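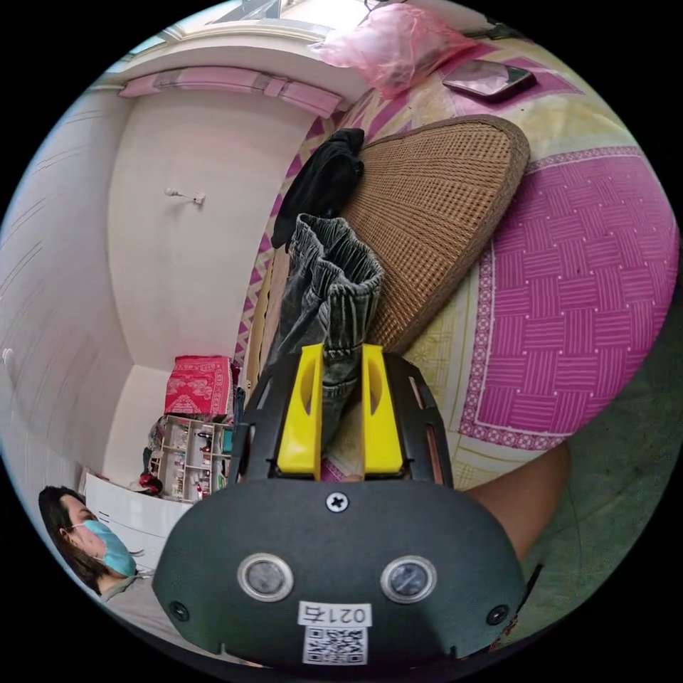
Weststead is the second laundry method I have read this year that promises robots can learn to fold from people working in their own bedrooms with a pair of hand-held grippers. I spent most of a Wednesday with the paper, the released data and the code, and I came away less impressed than the people who kept sending me the link.

The recipe from Su-bin Ban and Ju-won Hong is simple enough. People pick up clothes with the grippers, the cameras on them record, and a policy is trained on the result. The new part is a step called Ultero, which is supposed to line up the left and right hand recordings when they drift apart. The training set is 2000 folding runs from 328 homes. That is a good spread, and I have no complaint about how real the rooms look. Beds, shelves, patterned sheets, stuff lying around. Anyone who has trained on clean lab tables will be glad of it.

My trouble starts with the results table. The headline score comes from 500 robot trials, but those trials cover only six garments, and four of the six are T-shirts. Pants get a single row. Pants are where two-handed folding gets hard - the waistband bunches, the legs twist, and both grippers have to pull evenly or the whole thing slides.

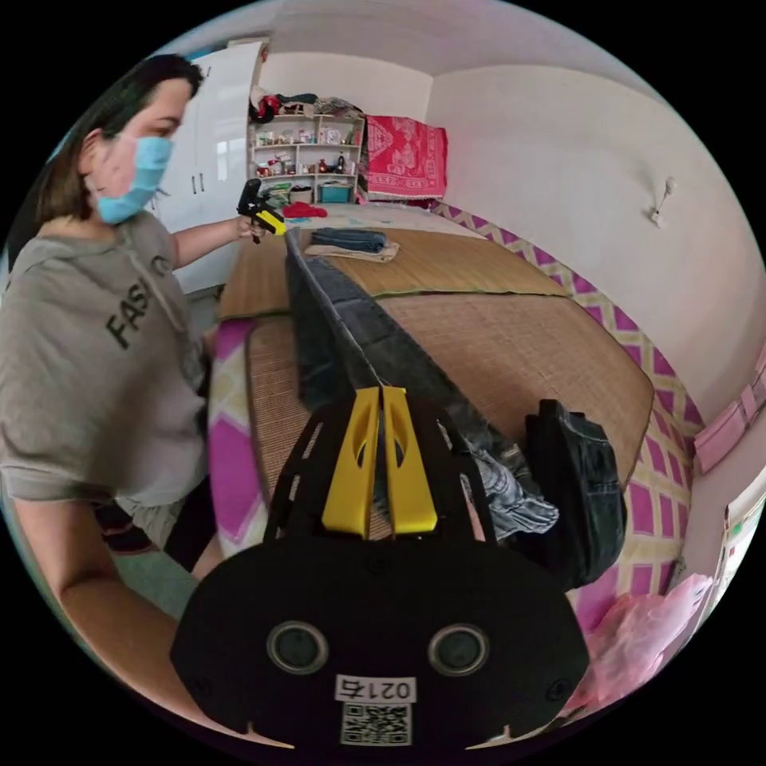 A person holding a garment tight between two grippers makes dozens of little corrections with the wrist and shoulder. How much of that survives once the jaw opening and the hand path are all you keep? The authors say "most of it" and point to the appendix. The appendix has one plot, with no error bars.

Then there is the baseline. Ultero is compared with the same policy trained on badly aligned data, so of course it wins. I wanted to see it against the plain timestamp matching in the Usov toolkit, which costs nothing and takes an afternoon to set up. Ro-un Yeom in our group tried that on a small slice of the release and got curves I could barely tell apart from the paper's. A small slice proves little, but it should have been in there.

Credit where it is due: the code ran the first time, the calibration notes are clear, and Mi-kyung Ahn answered my two questions the same evening. Failed runs are kept and marked as failed, which I wish more groups did.

If you need bedroom data, download it. If you are thinking of rebuilding your pipeline for the alignment step, I would wait for the longer version promised for February and turn straight to the pants row.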